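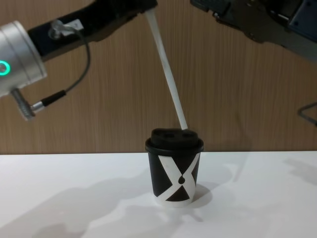

Looking after an ebike battery at home: which tips are worth the bother

Anyone who buys an electric bike gets a pile of advice with it, and a fair bit of that advice comes from people who would like to sell you something else. I've kept two bikes going in a small garage for a few winters, a Sesonel step-through and an older Nornelley with a rack battery, and I've tried most of what follows.

Keep it between this and that

The usual line is never to charge to full and never to run flat. The second half I believe. The first half I follow when it suits me. If I need the range on Friday, the battery gets filled on Thursday night and used in the morning. What does seem to do harm is leaving it full for weeks in a hot shed, so don't.

For winter storage, stop charging a bit over halfway. I aim for 55 per cent on the display, though I wouldn't trust any display to the nearest whole number. Check it once a month and top it up if it has dropped.

Bring the battery indoors

Worth doing in a frost. Lithium batteries dislike being charged below freezing, and the handbook will give a lower limit if you can find the page. Let a cold battery sit in the hall for a couple of hours before you plug it in.

Don't park it in the hall for good, though, and don't charge it where it would block your way out. Use a hard floor, nothing soft underneath, and stay awake while it charges. A cheap plug-in timer is handy for cutting the power if you forget, but it is no safety device, whatever the box says.

Special contact sprays

Ulloa do a contact cleaner for battery terminals. I bought a can and used it for a season on one bike, with a dry cloth on the other. I couldn't tell you which was which by spring. Take the battery off, wipe the contacts, look for green or black marks, put it back. If the marks don't shift, ask a shop before you start scraping.

Smart chargers

The Nusico charger promises to "recondition" tired cells. Mine was a tired 24 volt pack, and after two goes it was still tired. Use the charger made for your battery. A plug that happens to fit proves nothing about the voltage behind it.

Washing

A bucket, a soft brush and a bit of washing-up liquid. No pressure washer, even a gentle one, near the motor or the display. I leave the battery in place so the terminals stay covered, but some makers want it out, so check yours.

The 500 charges question

You'll read that a battery is good for 500 charges. Perhaps. Nobody selling them seems keen to say how big a charge counts, or how much range should be left at the end. Write your usual range inside the garage door each June, same route and same tyre pressure — it'll tell you more than the leaflet.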